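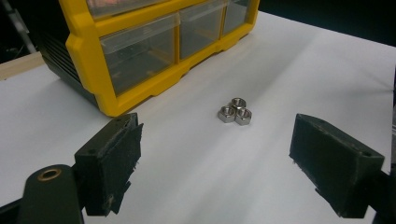 Setting up and recording a small parts sorting task

This page covers the rules for recording hand-held gripper demonstrations with small hardware: nuts, washers, short screws and similar parts that go into a drawer organizer. It applies to all recordings made for the Villca task set. If you are recording large objects or cloth, use the Romitz pages instead, as the surface and grip rules are different.

Read the whole page once before your first session. After that, the short checklist at the end should be enough.

Before you start

You need the following at the table:

A hand-held gripper with its camera mounted and charged
A drawer organizer with clear drawers
A matte white sheet that covers the work area
The parts for the task, taken from the parts bin and checked
The session log, on paper or on the tablet

Do not bring other tools or drinks to the table. Put your phone away.

Step 1. Prepare the surface

Lay the white sheet flat and smooth it from the middle outward. A faint crease is fine. A raised fold is not, as small parts slide off it or come to rest at an angle. If the sheet curls at the edge of the table, keep the parts well away from that side.

Replace the sheet when it has marks that could be mistaken for a part. Small dark spots and metal dust are the usual problem. Do not wipe the sheet with a damp cloth and keep using it. It will ripple as it dries.

Step 2. Place the organizer

Set the organizer toward the back of the work area, behind the place where the parts will lie. It may stand at an angle to you. Change the angle between sets, and write the change in the log.

The drawer you plan to use must be able to open all the way without touching a part on the table. Open and close it twice by hand before you record. Drawers that stick should be taken out of use and noted. Do not oil them.

Step 3. Check the gripper

Look at both finger pads. Some wear is expected, and loose fibers along the edges of a pad are acceptable if they do not hang over the gripping face. Trim long ones with scissors. Do not pull them, as this can lift the whole layer.

Replace the pads when:

The gripping face is worn through at any point
A pad turns or shifts when you push it with a thumb
The two pads no longer meet evenly when the gripper is closed

Always replace both pads together. One new pad and one old pad will grip unevenly, and small parts will turn as they are lifted.

Check the screws and joints on both arms. Open and close the gripper 5 times with nothing in it. The movement should feel the same each time.

Step 4. Set out the parts

Use hex nuts for the first set of every session. They are easy to see and easy to find when dropped.

Lay the nuts flat, with the holes facing up. They may touch each other. A tight cluster is a valid starting layout and is harder than a spread one, so record both. Do not stack parts unless the task sheet asks for it.

Leave a clear space between the parts and the base of the organizer. The fingers need room to close around a nut without pushing against the plastic.

Start with the gripper open and the parts in view between the fingers. Hold this position for 2 seconds after recording begins.

Step 5. Record the demonstration

Work at an even pace. One recording covers one full task, from the starting position until the last part is in its drawer and the gripper has moved back.

Follow these rules during the recording:

Use only the gripper to move parts. Your free hand stays out of the work area.
Lift parts. Do not drag them across the sheet to the organizer.
If you miss a grip, open the fingers, move back a little and try again. Retries are kept.
If a part falls on the table, pick it up with the gripper and carry on.
If a part falls on the floor, stop and mark the recording as failed.
Do not talk to other people at the table.

Pull drawers open by the notch in the front lip. Pulling from the side can twist the drawer in the frame.

A recording may run up to 1152 frames. Longer ones are rejected when they are uploaded. If you often go over the limit, use fewer parts per recording. Do not work faster to make up the time.

Step 6. Reset and log

After each recording, empty the drawer and put the parts back in a new layout. Move the cluster at least a nut's width from its last position. Repeating the same layout many times is the most common fault found in review.

Write down the recording number, the part type, the drawer used and the result. Use only "complete", "complete with retry" or "failed". Longer comments go in the notes column.

Do not delete failed recordings. They are sorted at Brerkier and are sometimes used to check the labeling rules. A full set is 196 recordings, and failed ones do not count toward it.

Safety and care

Keep fingers away from the gripper joints while someone else is holding the tool. Pick up dropped nuts before you leave the table, including any on the floor. Count parts out of the bin and back into it.

Store the gripper closed with no part between the pads. Parts left in the grip leave dents in the padding.

Short checklist

Sheet flat and clean
Organizer placed, drawer opens freely
Both pads secure, gripper closes evenly
Parts flat, clear of the organizer
Start position held
Result logged before the next recording
Parts counted back in

Prornurico recording guide, small parts section. Last changed Nov 23, 2021.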